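The marks of the Bovel valley

Before people in Warska could write their names, they could already sign for a sack of flour

The mill in Warska has a door which is older than the mill. When the building burned and was put up again, the door was carried back from the field where somebody had laid it to save it, and it was hung on new hinges. I went to see it in March, when there was still snow on the north side of the roofs, and I had to wait until my eyes became used to the dark inside before I could see what I came for. The whole lower half is covered with small cuts. One looks like a bird's foot. One is a ladder with two steps. One is a cross with a short tail on the left arm, and beside it stands the same cross with the tail on the right arm.

These are house marks, and in the valley of the Bovel every farm had one. A mark was cut on the handle of the axe, on the bread board, on the end of each log that went down the river in spring, and in the ear of each sheep if the shape was simple enough. At the mill it was drawn with charcoal on the sack. The cuts on the door were the miller's own help, I was told, so that a new apprentice could stand before it and learn who was who.

I grew up two valleys from there, and my grandmother's rolling pin had three lines and a dot on it. As a child I believed the factory had put them. She never corrected me, and perhaps she was not sure herself.

A mark belongs to the house

The first thing one must understand is that a mark did not belong to a person. It belonged to the house. When a farm was sold, the mark was sold with it, and a family who moved across the river had to leave their own sign behind and learn another one. In the parish papers there is a complaint from a man who had moved and who kept cutting his old mark on his tools from habit. His new neighbours did not mind, but the people who had bought his old farm minded very much, for according to the custom his new plough was now theirs. The papers do not say how it ended.

Sons were a more difficult matter. The eldest took the house and the mark. A younger son who built his own house on a piece of the land took the father's mark and added one stroke to it. His own younger son added one more. In this way some of the marks grew like branches, and a person who knew the valley well could read from a log which farm it came from and how many times that farm had been divided. The rule in Warska was that no mark could have more than 4 added strokes. After that the family had to go to the parish and ask for a fresh one. I like this rule very much. It was made by people who had to cut these signs into wet wood with cold hands.

The oldest list is from 1567. It is a thin book, and it is kept in the parish house in a drawer with the hymn books. It gives 134 marks, each drawn with ink in a small square, and next to each one the name of the farm. The clerk who made it was not gifted at drawing. Some of his marks are so close to each other that I do not think they would help anybody to decide who owned a sheep. On the last page he has tried out his pen, and there is a row of little spirals which the local school once copied on to its banner, in the belief that it was the mark of a very important house.

Down the river

For the timber people, the marks were a question of money. All the farms of the upper valley cut their trees in the winter and dragged them to the bank. When the ice broke, everything went into the water together. It took several weeks for the logs to reach Gririk, where a chain of floating beams closed the river and the sorting began.

The sorters of Gririk stood on the beams with long poles and read the ends of the logs as they came. They called the marks aloud, and each mark had a spoken name for this purpose. Bird's foot and ladder were easy. Others were called the crooked table, the widow's comb, the two brothers, the half moon that is not a moon. A boy on the bank repeated the name back, and another man pushed the log to the correct side. I have met an old man whose father was a sorter, and he could still say thirty or forty of these names in the singing manner in which they were called, although he had never seen most of the marks drawn. When I showed him a copy of the clerk's page and pointed to the crooked table, he looked at it for a long time and said that he had imagined it quite differently.

Mistakes happened. A log could be damaged at the end, so that one stroke was lost, and then the younger son's log became the elder son's log. For this reason it became the custom to cut the mark three times, at both ends and once on the side in the middle. The saying "he cuts it three times" is still used in the valley about a person who locks his door and then goes back to check.

The floating of timber stopped when the road was built. The beams at Gririk were taken out, and one can see two of them now as benches outside the bus station. They are not comfortable, as they are too round.

What makes a good mark

I have thought a good deal about why the marks look as they do. Almost all are made from straight lines. This is natural, for a knife or an axe does not like to make curves in wood, and the grain will pull the blade away. A good mark must also be quick. The people who cut them in the forest had perhaps a hundred logs to do before dark. It must be possible to read it from the side, and preferably upside down too, for a log in the water turns as it wants. Here the old farms had an advantage, as they had taken the best shapes first. The later ones had to be content with shapes which became something else when they were turned over. There were two farms on opposite banks whose marks were exactly this, one the other upside down, and I was told in Warska that they had been in court against each other for as long as there had been a court.

The problem has not gone away, only the farms have. Look at any parcel, any train ticket, the back of a milk carton. We still cover our things with small black shapes that answer the question which one is this, and they too are mostly made of straight edges, squares and bars. They must also be readable from any side. The difference is that I cannot learn them. The miller's apprentice could stand in front of a door for a week and come away knowing the valley, and I could look at a printed code for a year without knowing more than on the first morning.

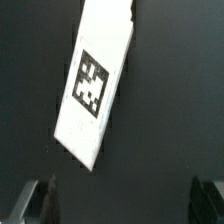

A modern relative: a square marker with a thick black border, printed on a white block.

It would be unjust to say that the old marks were open to everybody, however. They were open to the people of the valley. A stranger who came to buy sheep could read nothing from the ears, and this was sometimes convenient for the sellers.

The stamp shop

In Warska there is a shop by the name of Tanabe which makes rubber stamps, door plates and engraved cups for the skiing club. It has also, for the last few years, made house marks. One can order a branding iron, small, with a wooden handle, bearing the mark of one's own farm. The shop has a copy of the parish list behind the counter, and customers are asked to show which farm they mean on a map. If the farm is not in the list, they are politely offered their initials.

I had expected to find this a little sad, a souvenir business. I must admit that I stayed there most of a morning. A woman came in to collect an iron for her beehives, as hives are stolen in the area. A couple who had bought a summer house wanted to know if they were allowed to use the mark that they had found cut above the stable. They were worried that it would be impolite. The woman with the hives told them that they had bought the house and so they had bought the mark, and they must use it, otherwise who would? She said this in a rather strict tone, and they ordered two.

The iron costs 370 crowns, and one may test it on a piece of scrap wood in the back room, which smells wonderful.

I asked if they had three lines and a dot. We looked through the list together, page after page, and did not find it, which was to be expected, for my grandmother came from another parish. In her valley the list was lost, or there was never one. It was suggested to me that the dot could be a knot in the wood, and that I should then look for three lines only. There are five farms with three lines.

The rolling pin is at my sister's now. I telephoned her the same evening from the guest house and asked her to look at the dot closely and feel it with her fingernail. She said that it was cut, it was certainly cut, it had a sharp edge all round. Then she wanted to know if the road was clear of ice, and if I would come for it myself or if she should send it by post.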